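Review: Clalitz two-finger sorting cell, after one season in a garment workroom
7 min read
Last updated: Saturday, April 12, 2025
127 shares | 50 comments

We installed the Clalitz cell at the Tesden workroom in August. It replaced the manual step between the intake bins and the folding tables, where mixed knitwear has to be picked up one piece at a time and passed on. The cell runs two-finger grippers with a small camera at the wrist. Scheduling is handled by Dudance, a separate license.

Throughput is adequate. On a normal shift the cell handles roughly 823 pieces, below what two experienced sorters manage together, but it holds the same pace after lunch. Jersey is the easiest material. Heavy ribbed knits slip unless grip force is raised, and the setting has to be changed by hand for each batch.
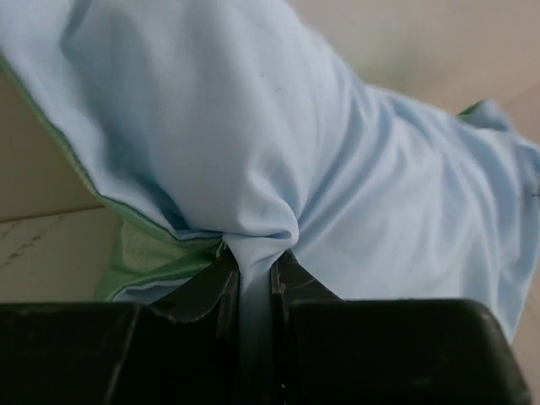

Double picks remain the main fault. When two garments are tangled, the controller accepts the grasp on finger load alone and sends both down the line. The folding tables catch most of these. We asked for a second check from the wrist camera, and the current software offers it as an option, at a cost in cycle time. We leave it on for soft, thin fabrics and off for everything else.

The sorting jobs changed more than the sales material suggested. Two people moved to folding. One now tends the cell full time, clearing stops and wiping lint off the finger pads. Bending over bins is mostly gone, and so is talking across them, which several people on the shift said they miss. The tender's job carries a higher pay grade but fixed breaks, tied to the Dudance schedule. That was unpopular and we have since loosened it.

Training took seven days. The manual is clear on safety and thin on fault codes. Spare pads arrive quickly.

We also tried the Nam cell, which is quieter and handles ribbed knits better, but needs more floor space than we have. For a room that sorts mainly jersey, the Clalitz is the one I would order again, with the camera check included in the quote.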